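About Pallirton Piano Tuning

Hi, and welcome! I'm the tuner, the bookkeeper and the one who picks up the phone at Pallirton. 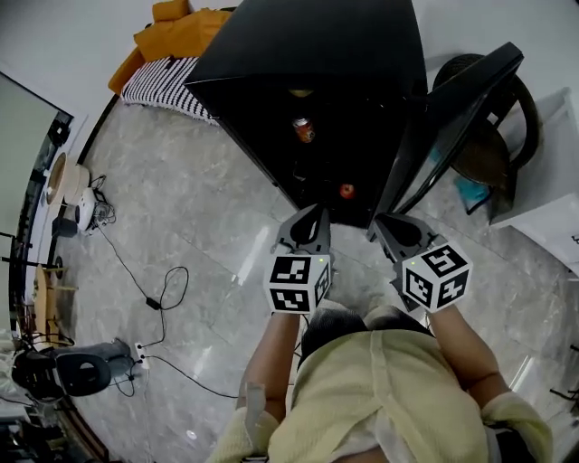
How often should a piano be tuned?

Twice a year suits most homes, and once is fine if it's barely played.

I learned the trade at the old Panganiban workshop and went out on my own 8 years ago – almost 2,000 tunings back now. Uprights are my favorite (yes, even the stubborn ones!). I cover Irner and Zustatov, Saturdays included. A standard tuning is $172, travel and small fixes included. Call before noon if you can.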